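This data card covers the simulated demonstration given at the Botus open day on 28th March. It is intended for visitors who asked for the material afterward and for groups that plan to repeat the demonstration at their own site.

## Demonstration views

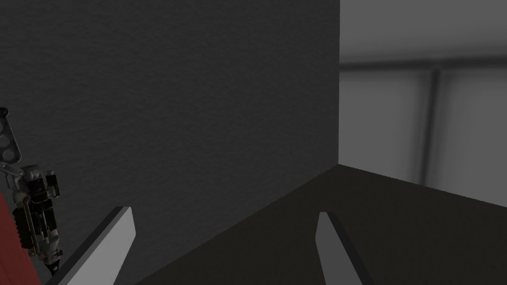
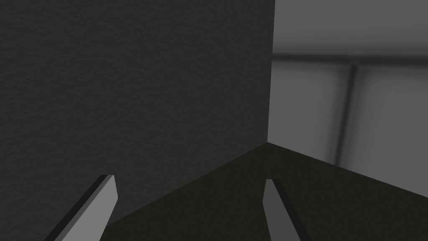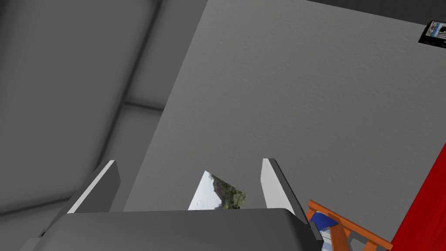 The open day was organized by Botus, with the simulation software supplied by Soteveck and the seminar room provided by Eltar. Visitors were received in groups of no more than 20, and each group stayed for 90 minutes. The first part of the visit was a short talk on how a two-finger gripper is positioned before it closes on anything. Presenters used the rendered views to explain this point: in all three, the fingers are apart with nothing between them, and a large gray textured surface takes up much of the view. Visitors were asked to judge how far the fingers stood from that surface using one view alone, and then to compare their answers with others in the group. The second part was a question period, which in most groups ran longer than planned.

## Contents

- `episodes/` - 656 simulated episodes, prepared in February
- `handout/` - the visitor handout, in two page sizes
- `notes/` - presenter notes and the running order
- `LICENSE.txt` - terms of use

All material in `episodes/` is computer-rendered. No recordings of visitors were made, and no personal information is held in this package.

## Intended use

The package is suitable for teaching, for public demonstrations and for internal training of presenters. It has not been prepared for measuring the performance of a physical robot, and results obtained with it should not be reported as such.

## Known limitations

1. Backgrounds are blurred in places. Presenters should allow time for questions on this.
2. Episode files are numbered in the order of export. The numbers do not show the order in which the episodes were run.
3. The handout refers to an earlier folder layout on its last page. A corrected version is in preparation.

## Printed copies

A total of 800 handouts were printed. Remaining copies are held at the Sotiropoulos reading room and may be collected during opening hours - please bring a written request from your school or organization.

## Changes

Corrections should be sent to the Botus open day office with the folder name and episode number. Accepted corrections are listed in `notes/changes.md`.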